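Numham Site, Refreshment Counter: Food Display and Storage Check
Form 571, reviewed each March
Inspector: Lindalva Assunção
Date: 24th January

Section A. Display and ambient goods

A1. Counter surface clear of spills and crumbs. Satisfactory.
A2. Display stand stable, no cracked or chipped shelves. Satisfactory. Check the fixings again at the next visit.
A3. Packaged goods sealed and within date. Satisfactory.
A4. Ingredients and allergen wording readable by the customer. Comment: boxed biscuits and confectionery to be turned so that the printed panel faces the front.
A5. Drinks cans kept in their own tray, apart from dry goods. Satisfactory.
A6. Baskets clean, no broken or projecting strands. Comment: wicker cannot be wiped down fully. Wrapped goods only. 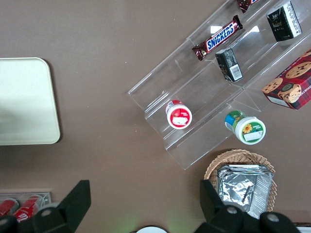 Item A: tiered acrylic stand, with wicker basket and tray of cans.

Section B. Chilled goods

B1. Refrigerator at 5 °C or below. Satisfactory. Probe calibration read 99 against a boiling reference of 100, within tolerance.
B2. Sandwiches individually wrapped, film fully closed. Satisfactory.
B3. Each sandwich labelled with filling, allergens and use-by date. Action required. The Bastos delivery sheet lists fillings by batch only. Attach a label to each pack before display.
B4. Trays smooth, undamaged and suitable for contact with packaged food. Satisfactory.
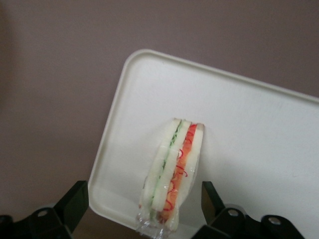 B5. Time out of refrigeration recorded. Action required. The log has a start time for the morning batch but no removal time. Unsold packs are to be discarded after four hours and the entry initialled.
B6. Stock rotated, oldest to the front. Satisfactory.

Section C. Cleaning

C1. Wastach surface cleaner diluted as per label. Satisfactory.
C2. Cloths changed daily. Comment: store clean cloths away from the Druvport waste bin.

Outstanding: B3, B5. Copy of form to site office.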